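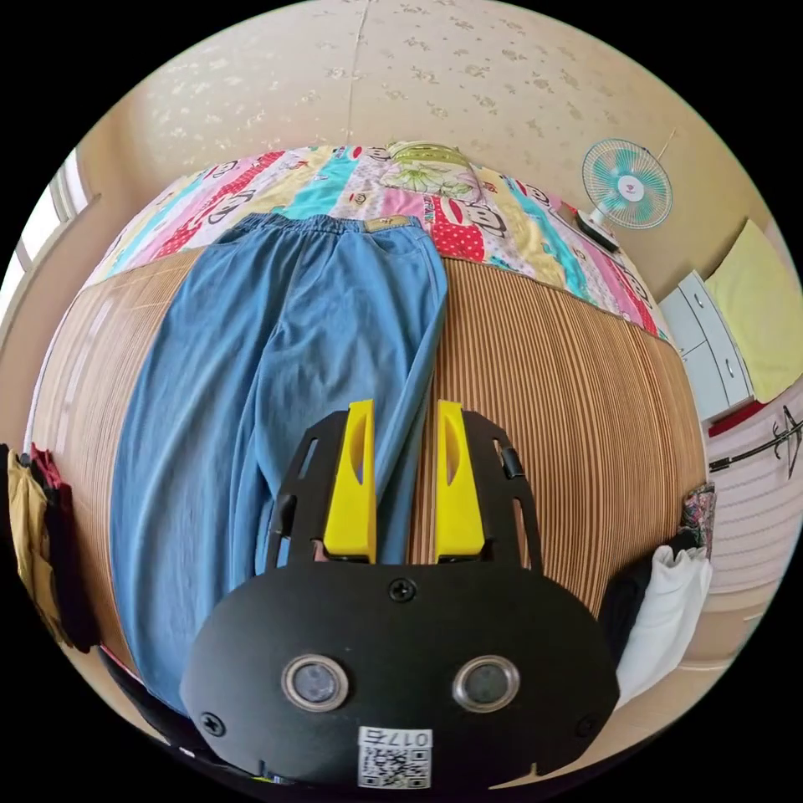 Kallstead questions the laundry folding shortcut, publishes plain guide to putting trousers away

GORNWOOD, November -- Home care advice service Kallstead has released a free guide to folding and storing everyday trousers, and it opens with a warning to readers: most of the folding tips passed around online save very little time, and several of them leave clothes in worse shape than a simple fold in half.

The guide, titled "Flat First," was put together after Kallstead asked 592 households in and near Gornwood how they handle clean laundry between the line and the drawer. The answers did not flatter the tips. Many people had tried a rolling or pocket-fold method, liked it for a week or so, and gone back to whatever they did before. Others said they still rolled their jeans but could not say what they got out of it.

"I kept hearing that a certain fold would double the space in a drawer," said Obinna Akpan, who wrote the guide for Kallstead. "I tried it in my own dresser. The drawer was the same size when I was done and the jeans were the same thickness. You can stand them on end, fine, but denim is denim."

The guide sticks to work that can be done on a bed, where most of the people who answered said they sort their clothes anyway. It asks for a flat surface long enough to lay a pair of trousers out from waist to hem. A made bed will do. So will a woven mat spread over the mattress, which a number of households already use for sleeping in warm weather and which gives a firmer surface than a quilt. Kallstead does not recommend buying a folding board, and the guide says so on its first page.

Pull-on trousers get a chapter to themselves. Elastic waists are where the popular folds tend to fail, Akpan writes, as the gathered fabric pushes back and the bundle opens up in the drawer. His method is slow and dull. Lay the trousers full length, straighten one leg and then the other, smooth the gathers outward by hand without stretching them, bring one leg over the other, and fold from the hem up. Two folds are enough for most drawers.

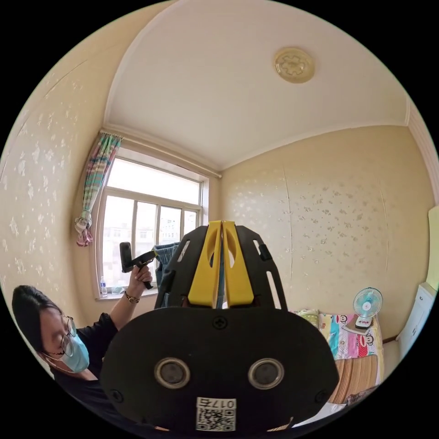

Steam and heat get a cooler reception than readers may expect. The guide takes the view that casual denim seldom needs either. Faint creases down the leg drop out with wear, and Akpan doubts that anyone besides the owner has ever noticed them. Readers who want a crisp leg are told to follow the care label, work in good daylight near a window, and let the fabric cool before it is folded.

Kallstead is also careful about its own numbers. The survey was voluntary, and people with strong feelings about laundry were likely more willing to fill it in. It did not measure drawers or time anyone. "We asked people what they do and they told us," Akpan said. "That is all it is. If somebody quotes it as science, please write to them and complain."

The printed version runs to 5 short chapters, covering jeans, pull-on trousers, children's clothes, shared drawers and what to do with the chair where half-worn clothes pile up. The last of these has no clear answer. Akpan tried hooks, a basket and a strict rule, and reports that the chair won each time -- he now suggests choosing a smaller chair.

Copies are free at the Kallstead office in Gornwood and at the front desk of the Rarnden community hall. The layout and drawings are by the Tymoshchuk print shop, which also talked Kallstead out of a glossy cover on the grounds that it would slide off the bed.

A folding session open to the public will be held at Rarnden at 2 in the afternoon later in November. Visitors should bring a pair of trousers they find hard to put away. There is nothing for sale and no certificate.

About Kallstead
Kallstead gives free advice on household upkeep, including laundry, storage and simple repairs. It does not sell storage products or accept payment for recommending them.

Press contact
Obinna Akpan, Kallstead, Gornwood
Review copies of "Flat First" are available on request.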